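# Sourdough Starter Swap: Your Questions

We get so many lovely questions before every swap that it made sense to put them all in one place. If yours isn't covered, write to the Ocampo bread list and one of us will get back to you (usually in the evening, once the loaves are out!).

## What is the swap?

A morning of trading starters, flour and stories. You bring a jar of whatever you've been feeding, you go home with a jar of something different. We began with rye and plain white, and now there are 33 starters on the list, including a spelt one called Gasonness that smells wonderfully of green apples.

## Do I need a starter to come?

No! Plenty of people come with an empty jar and leave with a full one. Just bring a clean jar with a lid that can sit loose.

## How much should I bring?

188 grams is plenty. It fills one small jar and leaves room for it to rise on the way over. Feed it the night before, so it's lively when it gets to its new home.

## My starter has gray liquid on top. Is it dead?

Almost certainly not. That's hooch, and it means your starter is hungry. Pour it off or stir it back in (stirring makes the flavor sharper – I love it that way) and feed it twice a day until it perks up. Pink or orange streaks or fuzzy mold are a different matter. Throw it out, wash the jar well and come get a fresh one from us.

## Can I bake a soft sandwich loaf with sourdough?

Yes, and please do! Round crusty loaves get all the attention, but a pan loaf is what most of us eat on a weekday. Swap part of the water for milk, add a spoonful of butter and let it rise until it's just over the edge of the pan. Then wait for it to cool all the way before you cut it. I know. It's hard.
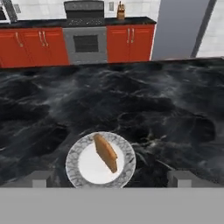

Marlina Nasution wrote back to say that milk made her loaf brown too fast, and that laying foil over the top for the last 15 minutes fixed it completely. I've tried it since and she's right, especially if your oven runs hot at the back like mine does.

## Which flour do you recommend?

Whatever you can get easily and will keep buying. Salvador Calado swears by the stone-ground wheat from Orkico, and his crumb is gorgeous, but I've had terrific bread from the cheapest bag in the store. If you switch flours, go slowly over three or four feedings.

## Can I keep my starter in the fridge?

Sure. Once a week is enough for feeding if it lives in there. Take it out the day before you bake and give it two feedings at room temperature. A dried backup is a great idea too – spread a thin layer on parchment, let it dry until it snaps, and store the flakes in a jar.

## Is there a recipe sheet?

There is. It's the Sindus sheet, named after the starter it was written for, and it makes one big batch of dough weighing 968 grams, enough for a standard pan with a couple of rolls left over. Paper copies are by the door.

## When is the next one?

January, starting at 10 a.m. Doors open a little early if you want first pick of the ryes.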